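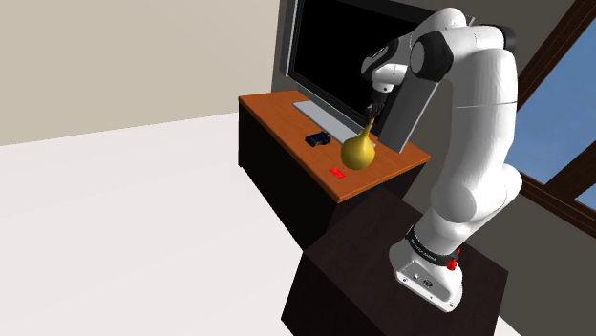
Plornon 模拟房间中的机械臂与电视柜。

在 Hindlow 看一只手臂学做家务：访 Skestura 公司的 Lorna Pringle

搜索本站 请输入关键词 搜索

Skestura 公司每年二月开放一次，时间是星期六的下午。我到 Hindlow 的时候还不到两点，火车站外面下着小雨，去公司要走一段上坡路。公司的房子从前是一家织布厂，楼梯很宽，每一层的门都很重。在二楼的门口，一个年轻人给我一张胸卡，请我把自己的名字写上去。我写了中文名字，他看了一会儿，很礼貌地问我应该怎样念。

我想采访的人是 Lorna Pringle。她负责一个叫 Plornon 的项目，这个项目在电脑里面建造房间，然后让机械臂在这些房间里练习。我原来以为开放日会有很多机器在大厅里动来动去，可是来了以后，我看见的主要是屏幕、椅子和茶。Pringle 女士对我的失望大概已经习惯了。她说：“很多客人一进门就问我，机器在哪里？我就指一指屏幕。有的人马上走了，去三楼看真的手臂。留下来的人一般会坐很久。”

我留下来了。我们谈话的地方在 Honkanen 室，这个房间的名字来自公司的第一位房东。房间里有一张长桌，墙上有一块白板，白板上还留着上一次会议的字，其中有一行写着“门把手！！”，后面有两个感叹号。我问她那是什么意思，她说那是另外一件事情，今天最好不谈，然后又谈了十分钟。

简单地说，门把手的问题是这样的。在他们的模拟房间里，门把手的形状做得很好看，但是物理上的形状比较粗糙，两个形状不完全一样。人的眼睛看到的是好看的那个，手臂碰到的是粗糙的那个。“所以手臂会在空气里抓住把手，”她一边说，一边用两个手指在桌子上面捏了一下，“你看着很奇怪，可是对它来说，那里真的有东西。我们用了一个冬天才把这种错误找干净。也许还没有找干净。”

我请她从头讲起。她年轻的时候学的是家具设计，在一个做厨房的公司工作了几年，画柜子，算抽屉的尺寸。她说那时候她对机器人没有兴趣，只觉得那是工厂里焊接汽车的东西。后来她的父亲手受了伤，很长时间不能自己开罐头，她周末回家时就看他怎样和厨房里的东西斗争。“我发现我画的柜子对他来说都太深了，”她说，“我以前一直为那些柜子骄傲。”她说这句话的时候笑了一下，但是我觉得她是认真的。

离开厨房公司以后，她先在一所夜校学编程，白天给别人装修房子。Skestura 当时正在找一个懂家具的人。面试的时候他们给她看一个模拟的客厅，问她有什么意见。她的意见写满了一页纸：沙发太高，茶几没有厚度，地毯好像浮在地板上，窗户的位置会让电视一直反光。“他们让我第二个星期就来上班。我想他们只是不想再听我讲地毯了。”

现在 Plornon 里面一共有138个房间。有些是照着真的住宅量出来的，有些是她和同事自己想的。房间里的物品都从一个共同的库里拿，库里有1548件东西，从锅盖到玩具都有。我问她有没有最喜欢的一件，她想了想，说是一只茶壶，壶嘴做歪了，大家都不愿意改。

茶壶让我想到一个外行的问题：为什么要在家具之间练习，不在一张干净的桌子上练习？她对这个问题好像很高兴。

“干净的桌子我们也用，刚开始的时候必须用，”她说，“但是谁的家里有干净的桌子？你回家以后，钥匙放在哪里？信放在哪里？遥控器放在哪里？都在电视前面。所以电视柜对我们是一个很好的地方。后面有一块大屏幕挡着，手臂不能随便从后面过去。前面又很窄。人把东西放在那里的时候从来不想，以后要怎样拿出来。”

她打开电脑，把当天下午用的那个房间给我看。房间很安静，这是我的第一个感觉。没有人，没有声音，墙是浅的颜色，地板很白，外面的天是淡淡的蓝色。我说这个房间比我的公寓舒服，她说大家都这样讲，可是里面连一把椅子的声音都没有，看久了会想回家。

手臂站在一个深色的方台子上面。我问她，普通人的家里不会有这样一个台子，这样做是不是不太真实。她承认这一点。“台子是我们偷懒的地方。真实的家里，手臂应该在一个会走的底盘上，或者装在墙上。但是如果又要走又要抓，出了错误以后，你不知道是走的错误还是抓的错误。所以我们先让它站着不动。我的同事说这个台子很难看，我同意。我曾经给它做了一块木头贴面，后来也拿掉了，和旁边的柜子放在一起更难看。”
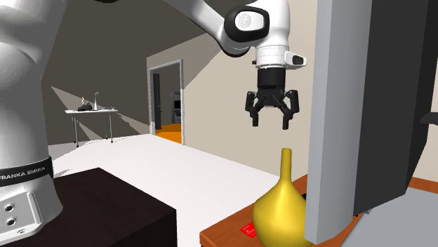
关于花瓶，Pringle 女士有很多话要说。她认为花瓶是一种“坏脾气的物品”，比杯子难，比书难，有时候比鸡蛋还难。她的理由是，花瓶最容易抓的地方和最重的地方离得很远。她让画面停在一个时刻，夹爪张开着，两个手指朝下，离黄色花瓶的瓶口只有短短的一段距离。“你现在看，如果你是手臂，你会抓哪里？”她问我。我说当然抓脖子，脖子那么细。她点头说，所有的客人都这样回答，孩子也这样回答。可是下面的肚子又大又圆，她接着说，如果抓住脖子以后移动得太快，肚子就会像钟摆一样晃。如果抓肚子，夹爪又不一定能张得那么开。瓶子旁边还有一张红色的卡片，有一部分被瓶身挡住了，她用铅笔点了点屏幕上的那个地方，问我有没有想过，瓶底会不会把它一起拖走。我没有想过。

这时候 Honkanen 室的门开了，进来一组参观的人。开放日的规定是每组不能太多，整个下午在签到本上签名的客人有31位，所以他们分几次上来。Pringle 女士请他们坐下，把刚才问我的问题又问了一遍。一位穿雨衣的先生说，应该先把卡片拿开。她说很好，谁去拿？先生说，当然是手臂去拿。她又说很好，可是平的卡片贴在木头上，两个手指怎样伸到它下面？先生不说话了，他的太太替他回答：推到桌子边上再拿。

“这位太太已经解决了我们去年夏天的一个难题，”Pringle 女士对大家说，“我们花的时间比您长一点。”

大家都笑了，太太的脸有一点红。后来我在走廊里又遇见她，她告诉我她在邮局工作过，每天要从光滑的柜台上拿信封，这种事情不需要想。

参观的人离开以后，我问 Pringle 女士，在电脑里学会的动作，到了真的房间里还能不能用。我知道这是做这一行的人常常被问的问题，所以先请她原谅。她说不用原谅，她自己每个星期也要问一次。

“一部分能用，”她说，“形状、距离、先后的顺序，这些从电脑里带出来，损失不大。最难带的是摩擦。你做一个花瓶，看起来很亮，那么它滑不滑？上了釉的陶瓷很滑，有的塑料也很亮，但是不滑。在屏幕上它们可以一模一样。我们的办法是每次练习都把摩擦改一改，有时候滑得像肥皂，有时候涩得像橡皮。手臂不知道今天是哪一种，只好学得小心。”

我问她，手臂会不会因此变得太小心。

“会！”她马上回答，“有一个版本，它靠近花瓶的时候那么慢，我去泡了茶，回来它还没有碰到。我们的测试规定是每次不超过3分钟，它就在空中停到时间结束，很有礼貌，什么也没有打破。按照我们当时的分数，它的成绩还不错，不打破东西有分数。我们后来改了计分的方法。”

她给我看了一些计分的表格，我只看懂了一部分。打翻扣很多分，碰到屏幕也扣分，把别的物品带走扣一点分。还有一项是“放下时的声音”，我以为是开玩笑，她说这个是认真的。模拟里没有声音，但是可以算出物品碰到桌面时的速度，她就把这个速度叫做声音。她说她的父亲最不喜欢别人把杯子很重地放在桌上，她写这一项的时候想到的是他。

光线也是她很关心的题目。做家具的人都懂得看光，她说，家具在店里和在家里是两种颜色。在 Plornon 的房间里，她可以让太阳移动，也可以让太阳站住。在那天的房间里，墙的一部分是亮的，一部分是暗的，中间的界线又直又硬。我说这条线很漂亮，她说漂亮是漂亮，可是太硬了，真的光经过窗帘和灰尘以后，边上应该软一些。她的同事认为硬的影子更有用，如果手臂连这样的影子都不会弄错，软的影子就更没有问题。他们两个人为这件事争论了很久，现在的决定是一半房间用硬的，一半用软的。

“你赢了还是他赢了？”我问。

“我们没有量过，”她说，“应该量的。我下个月量。”

我还问到后面那个房间。从门口可以看见里面橙色的地板，可是手臂站在台子上，永远走不到那里去。为什么还要花时间做它？Pringle 女士说，这是装修房子的人的毛病，门后面一定要有东西，她不能接受门后面是空的。除此以外也有一个实际的用处，手臂上的镜头有时候会对着门，如果门后面什么都没有，画面就不像一个家。她又补充说，以后会走路的那一种机器要用这些房间，那时候她就不用再加班了。

三楼的真机器我也去看了。她把我送到楼梯口，自己没有上去，下一组客人已经在等她。三楼比二楼热闹，孩子们坐在地上，一位工程师正在请手臂把一块海绵从盘子里拿到篮子里。海绵是很容易的物品，捏得重一点也没有关系。有一个男孩问能不能让它拿他的手套，工程师说可以试。手套掉了一次，第二次拿起来了，孩子们鼓掌，工程师也鼓掌。我注意到手臂放下手套的动作很慢，慢得有一点不好意思的样子，当然这只是我的想象。

下楼以后我又回到 Honkanen 室，想再问几个小问题。Pringle 女士正在吃一块饼干，这是她那天下午的第一次休息。我问她，她自己的家里会不会要一只这样的手臂。

她没有马上回答，先把饼干吃完了。“放在厨房里，不要，”她说，“厨房太小，我也喜欢自己做饭。可是我父亲家里，如果它能开罐头，能把药盒从高的架子上拿下来，我愿意。他愿不愿意是另外一件事。我给他看过我们的录像，他问我为什么它不先把电视前面的东西收拾一下，然后再工作。”

“您怎样回答他？”

“我说，爸爸，你先收拾你的。”

她说她的父亲后来开始给她出题。他打电话来，告诉她今天什么东西没有拿起来：一枚掉在垫子下面的硬币，一个盖得太紧的果酱瓶，一把倒在浴缸里的雨伞。她把这些都写在一个本子上，有一些已经变成 Plornon 的练习，雨伞还没有。雨伞会打开，会收起来，布又是软的，她说她现在不敢碰雨伞。

最后我问她，对想学这一行的年轻人有什么建议。我知道这个问题有点旧，但是我的编辑喜欢。她说她不太会给建议，不过如果一个人来申请她的小组，她会先给他一把尺子，请他去量自己家的桌子，连同桌上的东西一起量，不可以先收拾。量完以后他会知道自己有没有耐心。现在组里的一位同事当时量了整整一个周末，交来的图纸上连一个吃了一半的苹果也画了，标着长和宽。

快五点的时候，门口的年轻人来收胸卡。他把我的名字又念了一遍，这次念得对。外面雨还在下，Pringle 女士借给我一把雨伞，让我寄回来，并且请我在寄以前想一想，用两个手指怎样把它打开。我在火车上试了，旁边的乘客换了座位。

联系我们 | 投稿须知 | 版权所有，未经许可请勿转载 | 返回顶部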